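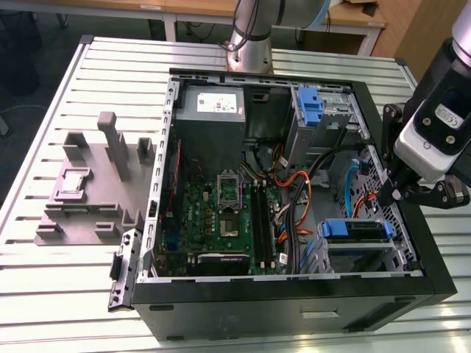

プルミティコ生活動物研究室では、家庭で飼育されている犬および猫の換毛期における抜け毛の量と、日常のブラッシング習慣との関係を調べる家庭内調査を実施するにあたり、ご協力いただける飼い主の方を募集いたします。抜け毛は衣類や寝具に付着するほか、室内の空気の流れに乗って家電製品の内部にも入り込みます。黒い筐体のデスクトップパソコンを横に倒して開けてみますと、電源ユニットの脇や緑色の基板の周辺には細かなすき間が多く、飼い主の方から清掃の手間について多くのご相談が寄せられている箇所でもあります。本調査では、こうした室内への飛散も含め、被毛の手入れが暮らしに及ぼす影響を、動物と飼い主の双方の負担という観点から記録してまいります。

調査の名称
家庭犬・家庭猫の換毛とブラッシング習慣に関する調査

実施主体
プルミティコ生活動物研究室(調査責任者 Naima Belhaj)
用具提供 Stitex

募集する世帯
200世帯(応募多数の場合は、動物の種類、被毛の長さ、住居の形態を考慮のうえ選考いたします)

応募資格
次の各項をすべて満たす方といたします。
・犬または猫を室内で飼育している成人の方
・対象となる動物が生後6か月以上であり、健康状態が安定していること
・調査期間中、同一の住居で継続して飼育する予定であること
・週ごとの記録を、所定の用紙または専用ページにより提出できること
・同居のご家族全員から参加の同意を得ていること

次のいずれかに該当する場合は、ご参加いただけません。
・対象の動物が皮膚疾患の治療を受けている場合、または治療を終えて間もない場合
・妊娠中または授乳中の場合
・ブラシや手袋による接触に対し、強い恐怖または攻撃的な反応を示す場合
・調査期間中に、トリミングサロン等で全身の被毛を短く刈る予定がある場合

複数の動物を飼育されている世帯につきましては、調査対象を一頭に限らせていただきます。ただし、同居する他の動物の種類と頭数を申込書にご記入ください。ブラシの共用は避けていただき、対象の動物から採取した被毛に他の動物の被毛が混ざらないようご配慮をお願いいたします。 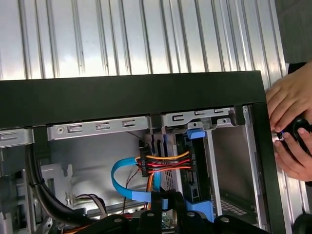 調査の期間は連続する12週間とし、開始は8月を予定しております。開始に先立ち、対象の動物の体重、被毛の種類、普段の手入れの頻度、主に過ごす部屋等について、事前の質問票にご回答いただきます。期間の前半は、現在お使いのブラシを用いて普段どおりの手入れを続けてください。後半は、当研究室よりお送りするStitexの獣毛ブラシまたはゴム製グローブのいずれかをご使用いただきます。どちらをお送りするかは無作為に決定いたしますので、ご希望には添いかねます。

参加者にお願いする事項
・手入れのつど、開始時刻と終了時刻を記録すること
・採取した被毛を所定の袋に入れ、密封して保管すること
・週に一度、指定の粘着シートを用いて、対象の動物が最も長く過ごす場所の床面から抜け毛を採取すること
・手入れの最中に見られた動物の様子(身をよじる、うなる、自ら寄ってくる等)を記録用紙の該当欄に記入すること
・保管した袋と使用済みのシートを、月に一度、同封の返信用封筒にて返送すること

粘着シートは、掃除機をかける前にご使用ください。床材が畳またはカーペットの場合は、別の種類のシートをお送りいたしますので、申込書の住居に関する欄に必ずご記入願います。記録ができなかった週につきましては、後日さかのぼって記入なさらず、空欄のままご提出ください。

動物の安全について
本調査は、薬剤、サプリメント、シャンプー等の投与または使用を伴うものではありません。食事につきましても、普段の内容を変更なさらないようお願いいたします。ブラッシングの際に皮膚の赤み、出血、脱毛斑などが認められた場合は、直ちに使用を中止し、かかりつけの動物病院を受診のうえ、当研究室までご連絡ください。提供した用具の使用に起因すると認められる場合の診察費は、当研究室の規程に基づきお支払いいたします。獣医学上のご質問には、顧問獣医師のMagdy Ezzatが書面にて回答いたします。

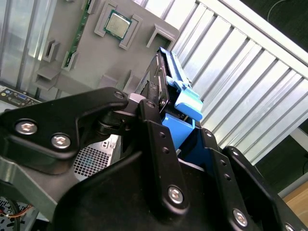

謝礼につきましては、記録の提出が確認できた週ごとに900円をお支払いいたします。お支払いは調査終了後に一括して行い、ご指定の口座へ振り込みます。また、後半にご使用いただいた用具は、返却していただく必要はございません。途中で参加を取りやめられた場合も、それまでに提出いただいた週数に応じてお支払いいたします。動物の体調やご家庭の事情による中止に際し、理由の詳細をお尋ねすることはありません。

個人情報の取り扱い
申込書および記録に含まれる個人情報は、本調査の実施、謝礼の支払い、ならびに調査結果の送付に限って利用いたします。用具を提供するStitexに対しては、個人を特定できない形に集計した結果のみを開示いたします。ご応募いただいたものの選考に至らなかった方の申込書は、選考終了後、当研究室において速やかに廃棄いたします。

説明会
選考を通過された方を対象として、メトワリー会館の小会議室にて説明会を開催いたします。所要時間は質疑を含め一時間程度を見込んでおります。会場に動物をお連れいただくことはできません。遠方にお住まいの方、または当日ご都合のつかない方には、同じ内容の資料を郵送いたします。説明会では、粘着シートの貼り方と剥がし方、被毛の袋の密封方法、および記録用紙の記入例についてご案内いたします。

応募方法
所定の申込書に必要事項をご記入のうえ、対象の動物の全身が写った写真(横向きで立った姿勢のもの)一枚を添えて、郵送または当研究室の受付窓口への持参によりご提出ください。狂犬病予防法に基づく登録の対象となる犬につきましては、鑑札の番号を併せてご記入願います。猫の場合、この欄への記入は不要です。提出書類は返却いたしませんので、あらかじめご了承ください。

選考結果は、採否にかかわらず書面にてお知らせいたします。選考の経過に関するお問い合わせにはお答えできません。

お問い合わせ先
プルミティコ生活動物研究室 調査係
担当 Hường Tô、Mansa Mahama
受付時間 午前10時から午後4時まで(正午から午後1時までを除く)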